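Speaker notes - Keeping an Old Desktop Going
Sallside Library, community room, February

Opening

Thank people for coming. Say where the restrooms are and that the side door locks at 8.

Start with the question: who has a computer at home they think is finished? Wait for hands. Then ask what made them decide that. Usual answers are slow to start, won't update, makes a noise. Write these on the board and leave them up. I come back to each one.

My own case is the desktop from the Teixeira office. The office was closing and it was going to the recycler. I spent less than $200 on it, spread over a couple of years, and I still do my taxes on it. Don't dwell on this. Last time I talked about the taxes too long.

Slow to start

Most old desktops that feel slow are waiting on the hard drive. A spinning drive in an older machine is often the oldest moving part in it, along with the fans. Swapping it for a solid state drive is the change people notice most.

Explain cloning versus a clean install. Cloning keeps everything, including whatever was cluttering up the old drive. A clean install takes an evening, and you have to find your passwords. I prefer the clean install. Say that it's a preference.

Memory comes second. Check what the board takes before buying anything. The manual will say, and if the manual is gone, the model number is usually printed on the board itself. Memory for older boards is cheap used. Buy it in matched pairs if you can.

Pause for questions here or they all pile up at the end.

Opening the case

Shut down, switch off at the back, unplug, then hold the power button in for a few seconds. Touch bare metal on the case before touching anything inside. Carpet is bad for this in winter. A kitchen table is fine.

Take a phone picture of the cables before you pull any. Take another one from the other side. I skipped this once and spent an hour on the front panel wires, which are tiny and come off in a bunch.

Keep screws in an egg carton, one cup per job.
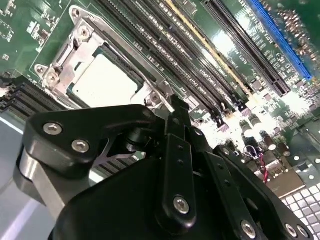
Dust is the next thing. Canned air, short bursts, can held upright. Hold the fan blades still with a finger while you blow. Do it outside if the weather allows - there is always more dust than you expect. Do not use the household vacuum with the brush on it. Somebody will say they have done it for years with no trouble. Fine, move on.

The noise

Nearly always a fan. Sometimes the drive. Describe the difference: a fan hums or rattles and changes with load, a drive clicks. Clicking means back up tonight, before anything else.

If the processor cooler has to come off, the old thermal paste needs cleaning off with rubbing alcohol and a lint-free cloth. New paste, a small amount in the middle, then the cooler goes straight down. Tighten the screws a little at a time, corner to opposite corner. If people ask about pulling the processor itself, tell them they rarely need to. The contacts bend easily and on many boards that ends the project.

Won't update

This is the hard one. When the system that came with the machine is no longer supported, it stops getting security fixes, and it should not be used for banking or email. Two choices. Keep it off the internet and use it for one job, or put Linux on it.

Show the Gonura handout. It lists the programs people ask for and what replaces them. I brought 40 copies. Ask people to share if they came together.

Be straight about what doesn't work. Some printers. Some tax software. A few games. Everything else most people do is in the browser anyway.

Try it from a USB stick first. Nothing on the computer changes until you choose to install. Repeat this, it is the part people miss.

When to stop

My rule is that if the parts cost more than a refurbished machine with a warranty, stop. At the Jostudow shop a refurbished desktop runs up to $200, so I use that as the line. Power supplies are the other place I stop. Replace the whole unit, never open one. Say this twice.

If it really is finished, pull the drive before it leaves the house. Deleting files does not erase them. Either wipe the drive properly or keep it in a drawer.

Closing

Go back to the board and check off the answers from the start. Any that are left, ask the person to stay and we'll look at it.

Next session is 2 hours and hands-on. Bring the tower and the power cord, leave the monitor at home. The sign-up sheet is by the door. Stack the chairs against the back wall before leaving.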